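Section 6: Setting up the table bench and running the first chores

This section covers the simulated table bench in the Clarside package. Read it before you load any task of your own. It assumes that the Tidbridge viewer is installed and that you have finished the joint checks in the last section.

The bench has a plank table, one arm with a two-finger gripper, and a few small things to pick up. There are two views, one of the wider room and one close to the fingers.
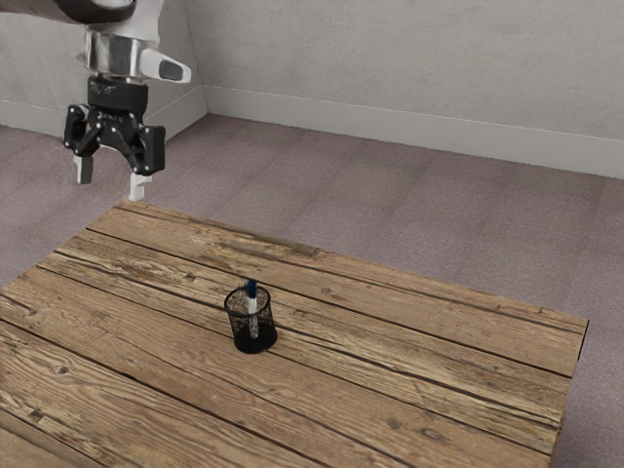
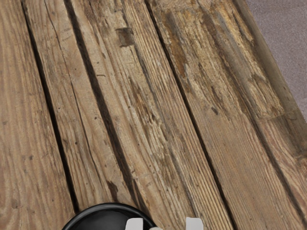 Can a robot tidy a desk without help yet?

Only in part. It can pick up a small, stiff item it has met before and put it down in a set place, and it will do this many times over in good conditions. A desk as people leave it, with cables, loose paper and a half-full mug, still needs a person standing by, and most of the chores in this package are well short of that.

6.1 Before you start

1. Close any other copy of the viewer. Two copies will fight over the same port.
2. Check that the build number in the lower bar is 716 or later. Earlier builds load the table at the wrong height.
3. Set the arm speed to Low.
4. Open the chore list and untick everything. The package ships with all chores ticked.

Note: The Laltesance arm profile is loaded by default. If you are using the Chauhan profile, change it now. Changing it after the table has loaded puts the arm back to its start pose and clears the log.

6.2 Loading the table

1. Choose Benches, then Table, then Load.
2. Wait for the ready light. This takes around 61 seconds on a laptop and less on a desktop machine.
3. Turn on both views. Drag the close view to the right-hand side if it covers the log.
4. Press Home. The fingers should open and the arm should stop clear of the table.
5. Move the arm down in small steps until the height reading turns amber, then back up one step. Press Save Height.

Caution: Do not skip step 5. The saved height is the only thing that keeps the fingers from being driven into the table top. The simulator will let you do it and carry on, and the results from that run will be worthless.

6.3 Running a single chore

Start with the pen chore. The arm has to lift one pen out of a holder, move it sideways and lay it on the table.

1. Tick Pen Out in the chore list.
2. Set Repeats to 2.
3. Press Run.
4. Watch the close view for the first repeat. If the fingers push the holder, press Stop and lower the approach speed.
5. When the run ends, open the log and read the result line for each repeat.

The log gives one of three results. Done means the pen ended up lying inside the target area. Part means it left the holder but ended up somewhere else. Not done covers everything else, including a fallen holder.

Note: A Part result is not a pass. If you report figures to other people, keep Part and Done in separate columns.

Once Pen Out gives Done on both repeats, try Pen In. Expect it to be harder. Getting a thin object back into an opening needs the fingers to hold it close to upright, and a pen gripped slightly off centre will swing as the arm moves.

6.4 What the chores do and do not tell you

A good score here means that the arm can do that chore in the simulator, with that layout and those objects. It is a fair way to compare two settings on the same arm. It is a poor guide to how the arm will do in a kitchen or on a packing line.

Three things tend to go worse on a real bench:

Friction. Real fingertips wear and pick up dust. The simulated ones stay the same from run to run.

Soft items. Cloths, bags and sponges are left out of this version.

Recovery. When a person drops a pen they pick it up again. The chores here stop at the first drop unless you tick Allow Retry, and with it ticked the run can take much longer.

For shop-floor work the picture is a little better. Parts arrive in the same place, the lighting is fixed and the same move is wanted all day. If your job looks like that, lock the layout (Benches, Table, Lock) and test with the locked layout only. For household chores leave it unlocked and let the start positions vary.

6.5 If something goes wrong

The arm will not move after Home: check that the saved height is not blank.

The close view is black: turn it off and on again. If it stays black, reload the bench.

The holder slides when touched: set Table Grip to Normal. Some older settings files turn it off.

All results read Not done, but the chore looks right: the target area has been moved. Choose Reset Target and run again.

Save your settings file before going on to Section 7. Files saved in the old format will still open but lose the target area.

Section last revised 13/11/2019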